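### 4. Evaluation of the leased kit

**4.1 What was supplied**

The kit under review is the Moneo handling package, leased from Drostovura for one term. It comes as an arm, a two-finger gripper, a wrist camera and a software licence that covers 2 workstations. We paid for the standard tier. The Kaser tier adds phone support and a second set of finger pads, neither of which we had. Set-up was done by the second author (T. Weldu) with the printed guide only, as a small lab buying this would have to do. The guide is short and mostly clear – the part on camera focus is wrong for the version we received and was corrected by email in May.

We picked thin plastic bags as the main test goods. The sales sheet lists "flexible packaging" as supported but gives no rates, and packaging of this sort is what most of our partner sites handle. Rigid boxes and tins were run as well and are reported in Section 5. They gave little trouble and we say no more of them here.

**4.2 Finding the bag**

The first stage of each trial is an approach with the fingers open. The operator steers from the wrist view alone. Clear film on a pale surface is a hard case for this: the flat parts fade into the background and what the operator mostly has to go on is the shine along the creases, plus anything coloured on or in the bag (Figure 1).
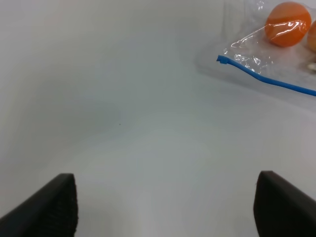
**Figure 1.** Wrist view with the fingers open. Clear bag holding orange items, blue closure strip along its lower part.

The software offers an outline tool, sold under the name Ansari, which is meant to draw the edge of the item over the live view. On boxes it is good. On clear bags it tended to lock on to the contents or the closure and leave the film out, so that the suggested grip point sat well inside the real edge. Operators were told they could switch it off and most did. We did not log when, which in hindsight was a mistake.

Exposure matters too. The default setting runs bright, and on a white surface this washes out the very creases the operator needs. Dropping it by one step helped. Dropping it by two made the fingers hard to tell from their own shadow. No mention of any of this in the guide.

**4.3 Taking hold**

In total 1,806 trials were run over the lease, of which 743 used clear bags. The rest were boxes, tins and cloth. Trials were split among 5 operators, all with some earlier time on other arms but none on this one. Each was given the same practise period before scoring began.

Closing force is set in the software on a sliding scale with no units. We asked for units, and were sent a chart that covers rigid goods only. Settings were therefore found by trial and then held fixed for the rest of the work. Too low and the film slides out from between the pads; too high and it creases hard at the grip, wich matters if the bag is to be used again. The workable band was narrow but it was there, and it did not drift over the lease.

A separate problem is what else ends up in the grip. Film gathers as the fingers close and draws in whatever lies against it. The finger position reading gives no warning, as a bunch of film and a bunch of film with something in it can both be several layers thick. The operator has to spot it by eye, and the view is often poor at just that moment, with the bag spread over a large part of it. 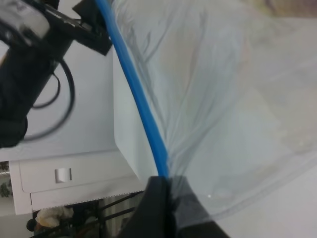 **Figure 2.** Wrist view during a grip. Blue cable and gathered film held together at the fingertips.

We scored any grip that took in a second item as a fault, even when the bag itself was well held. This is stricter than the supplier's own scoring, where a held bag is a pass. L. Mamo re-scored the full set both ways and the two tables are given in the appendix. Readers comparing our results with the sales sheet should use the second table, not the first.

**4.4 Wear and support**

Pads lasted the term. Some polishing at the tips by the end, no tears. Replacement pads are sold in pairs and the price is fair. Email support was polite, and quick on hardware questions. On software it was slower – the exposure query went unanswered until after the last trial had been run.

One gap worth noting for anyone leasing. Logs are kept in the supplier's own format and the export tool drops the force setting, so each trial's setting had to be copied over by hand. If the export is not fixed, sites that need an audit trail should keep thier own record from the first day. The lease terms allow this but give no help with it.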